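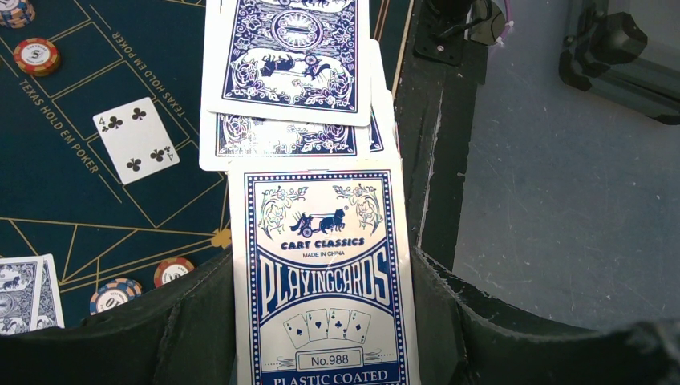
Notebook, December – paste and paper adhesion

Starting a new section for the Mornholm job. They want 118 small drawer liners for a map cabinet, paper on board, and the last lot we made for them curled at the corners within a month. Ratree has the old samples in the flat file, top drawer. I looked at them this morning and the curl is all one way, toward the paper side, so the paper is pulling the board as it dries and nothing on the back is pulling against it.

Paste

Wheat starch, cooked at one part starch to 7 parts water by volume. Soaked it overnight, then cooked in the double pan and stirred until it went from milky to translucent. Strained twice through the fine sieve once cool. The first batch had lumps because I stopped stirring to answer the phone. Threw it out and made another.

Also mixed a jar of the Nultevell methylcellulose for comparison. It was slow to thicken and needed the whole afternoon. Ratree prefers a mix of the two, half and half, for anything that has to be slid into position. I agree it gives more time on the bench.

Test strips

Cut strips from the Kustamen board, long side with the grain and long side against it. Paper is the cream laid from Paracha, same as last time. Each strip labeled in pencil on the back before pasting, which I failed to do in the spring and lost half a day.

A – starch only, grain of paper and board crossed
B – starch only, grains parallel
C – half and half, grains parallel
D – half and half, grains parallel, thin lining paper on the back
E – methylcellulose only, grains parallel

All pressed between blotters and boards, under the same weight. Changed the blotters at 10:30 and again after lunch.

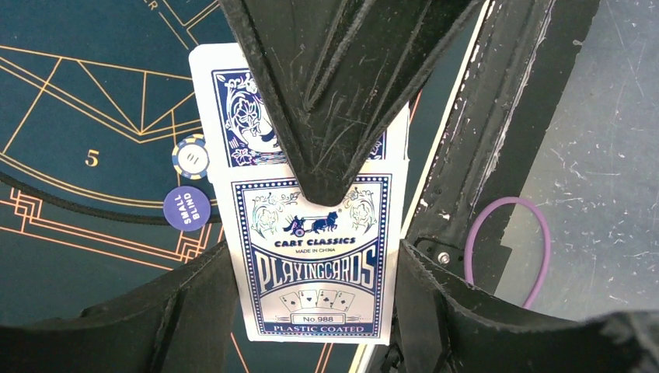 First look at 4:00. A has curled badly, as expected. B has a slight curl at both ends. C is close to B, maybe a little flatter, but hard to tell by eye. D is flat on the glass. E is flat too, but I could lift a corner of the paper with a fingernail, so it is out for anything that gets handled.

Put everything back under weight overnight. The heating goes off at six and the room gets damp, so I will not trust any reading until the strips have sat in the open for a few days.

Notes for Nantana

The grain arrow on the Kustamen packs is not reliable. Two sheets from the same pack bent differently. Please flex each sheet before cutting and mark the direction in pencil.

Lining paper: we have 100 sheets left of the thin stock. If D holds up, the whole job needs a lining, so check the sheet size against the liner drawing and see how many we can get from each one. We may have to order more before the break.

The big brush is shedding again. I picked 2 hairs out of strip C. Use the flat one until we replace it.

To do
Cook fresh paste, the current jar will be sour by the end of the week
Ask Mornholm if the drawers are lined with felt or bare wood
Repeat D with the lining put on first and pressed before the face paper
Sharpen or change the guillotine blade, the cut edge on the board is fuzzy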